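Budgeting for a two-arm bench setup, what have I missed?

Posted by skivmont_kitchenlab, 30/05/2021

We run a small food prep training centre and have approval to plan for two robot arms on one bench, to be bought next financial year. The work is light: picking up fruit and veg, moving it on and off plates, some tidying. Before we ask for quotes I've been laying out the bench in simulation so we don't order arms that can't reach each other's side.
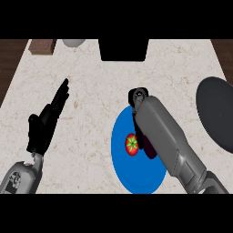 Bench layout in simulation, right hand beside the tomato on the blue plate.

The two quotes I expect to get are from Dunance and Primov. My question is whether to pay for a multi-fingered hand on both arms or put a plain two-finger gripper on one and save the money. Also, what do people forget to put in the budget? The bench is 176 cm long and we can't go any longer.

Bienvenido Dimaculangan

Buy one good hand first. We ordered two, and the second spent most of its first year in its case while we learned to program the other. Check that the wrist mount is the same on both arms, so you can swap later.

Things we left out of our budget:
Mounting plates and having the bench reinforced
Spare fingertips (we go through 3 sets a year)
Freight and customs, $1,372 in our case
An electrician for a separate circuit
Staff time for training

Get the service contract priced in the same quote. Ours came as a separate document in February and the manager was not pleased. On reach, leave a gap between the arms in your layout and test it with the forearms crossing over the plate. That's where ours fouled each other.

abella_bench

Depends on the tomato. Soft produce needs decent force control and the cheap grippers don't have it. Ask for a trial with your own veg before you sign anything.

gordo100

Second-hand arms are worth a look. Can't help with the hands, sorry.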